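Setting Up the Kitchen Counter Task in the Simulator

Posted in: Club guides, Robotics Club, Partington

Use this guide if you are joining the two-arm group this term. It covers getting the simulator running, loading the kitchen room, and driving the arms well enough to record a practice run. Set aside an evening for it. If you have already done the block stacking guide you can skip the first section.

What you need

A club account on one of the lab machines, or your own laptop with a separate graphics card. The simulator will start on a laptop without one, but the arms move in jerks and your recordings will be thrown out by the checker. You also need the Grevico folder from the club drive. Grevico is our name for the set of rooms and objects that the group has put together over the past few years. Copy the whole folder, not the parts you think you need. The rooms share textures and a missing one gives you a pink wall.

A game controller is better than the keyboard. The two in the drawer by the door are already mapped.

Step 1. Start the simulator

Open a terminal, go to the Grevico folder and run the start script. The first launch takes several minutes while it builds the shader cache. Later launches are quick. When the menu comes up, choose Rooms, then Kitchen. Leave the lighting on the default setting for now.

If the window opens and closes again right away, your config file is probably left over from last year. Delete it and start again. The script writes a new one.

Step 2. Load the robot

Pick Roven from the robot list. Roven is the two-arm model we use for the spring competition, and each arm has six joints plus a gripper. Place it using the "counter" start point. You can type in your own position, but do this only after you have finished a run from the standard one, or you won't be able to compare your scores with anyone else's.

Check that both grippers open and close before you go on. Press the left trigger, then the right. If only one responds, the controller was plugged in after the simulator started. Quit and restart.

Step 3. Get used to the arms

Spend ten minutes moving around without touching anything. Start with the left arm. Raise it and park it well clear of the counter, then leave it there. Most beginners try to use both arms at once and end up knocking one into the other.

Now move the right arm out over the counter. The left stick moves the gripper forward, back and sideways. The right stick raises, lowers and turns it. Keep the speed at 2 until you can stop where you mean to. Valbona Atanasov, who wrote the controller mapping, still records at that setting.

Step 4. Reach for the utensil

The first task is to bring the right gripper down to the knife. The order that works for most people:

Bring the gripper over the counter at a safe height.
Turn the wrist until the fingers will close across the handle.
Lower slowly, and stop just before contact.
Look at it from a second view before closing.

The second view matters. From a single angle it is hard to judge height, and a gripper that looks like it is on the knife may be well above it. Press V to switch views. The free camera can be tilted with the bumpers, and a steep tilt is often the best way to see both arms and the length of the counter together.

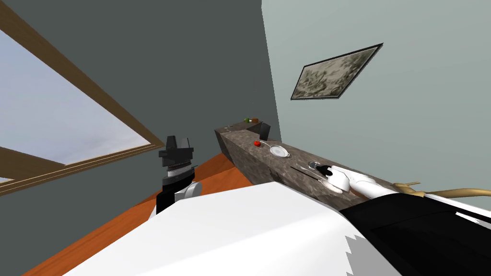 Right arm low over the counter near the knife, left arm raised out of the way.

If the knife slides when you close the fingers, back off, open and try again. Don't push down harder. The contact model in this version is stiff and will flick small objects onto the floor. Press R to reset the room if that happens.

Step 5. Record a run

Press the record button, do the task, and press it again to stop. Runs are saved to your own folder with a number on the end. A good first run takes roughly 108 seconds. Slower is fine.

Run the checker script on the file before you upload it. It looks for dropped frames and for arm collisions. A run with a collision can still be uploaded, but put "bump" in the notes field so it gets sorted separately.

Step 6. Upload

Put finished runs in the Flukmont folder on the club drive, under your initials. Myroslav Zinchenko goes through them before the October meeting and will write back if something is off – usually a missing notes field.

Known problems

The sound cuts out on the older lab machines. It has no effect on the recording.

Saving while the free camera is active sometimes stores the tilted view as your start view. Press Home to get back to the normal one.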